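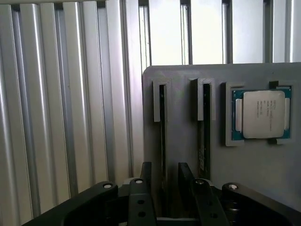 Skokura parts tray: a review after seven weeks

Home | Reviews | Workshop | Storage | Contact

216 shares | 7 comments

I repair and rebuild small servers, and for many years my place for the loose parts was a dinner plate with a cloth on it. The processor, the memory and the screws were all together there. My friend Rosalba Fontana saw it and told me, with much politeness, that I should buy a real tray. So I bought the Skokura, which is sold by Tasodow.

The idea is simple. It is a dark gray tray with a place for each part: a square recess for the processor, narrow slots for the memory modules and a cradle for a 3.5-inch hard drive. You take the computer apart and you put every part in its place. When you are interrupted by the phone, the parts wait for you.

The surface is matte, and I was very glad for this. I work under a strong lamp, and on my old plate I was always looking at reflections. On the Skokura an Intel processor with its silver cover is easy to see. The corner is rounded too, so it does not catch my sleeve.

The memory slots have a raised guide at the top, and below it the groove continues down. I like the guide. With my fingers I can find the beginning of the slot without bending over the bench. The groove is dark inside, and on a cloudy afternoon it is difficult to judge if a module is straight. I would prefer a lighter color there. The first week I pushed one module in at an angle and had to start again. No damage, but my heart was beating fast.

The processor place is the best part of the tray. The raised border goes around the recess, and I can put the processor in and take it out by the edges, without touching the bottom.
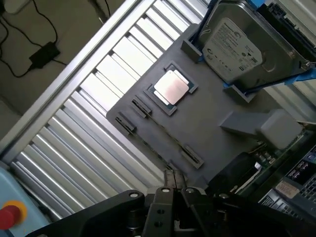 Golalgate, 12/22/22

I add this second part now that I have used the tray also with bigger jobs. Last month I moved it to the metal grating, and it is comfortable there even when I turn it diagonally, which I do often to bring the drive cradle away from my elbow.

About this cradle I have mixed feelings. The two gray brackets hold the drive well, and I can read the label while it is sitting there. For me this is important, I write down the numbers of every disk that passes through my hands. My Seagate went in on the first try. An older drive from another maker was tight, and I needed both hands and some patience to remove it.

The distance between the processor and the slot at its left is small. If you have big fingers, put the memory first and the processor after. The slot at the lower middle is the easiest to reach and I use it the most.

What is missing? A place for screws. I still keep them in a cup, and the cup has already fallen two times. The printed instructions are only one page and they call the drive cradle "the station of disk", so I felt at home – my own English was like this once.

I paid 357 with the delivery included. It is a lot for a tray. If you open one computer per year, keep your dinner plate. If you do it every week, I think the price is fair, and I would buy it again.

Good: processor recess, matte surface, guides on the memory slots
Less good: dark grooves, tight cradle for some drives, no place for screws

Mirta Carrasco

Previous | Next | Back to reviews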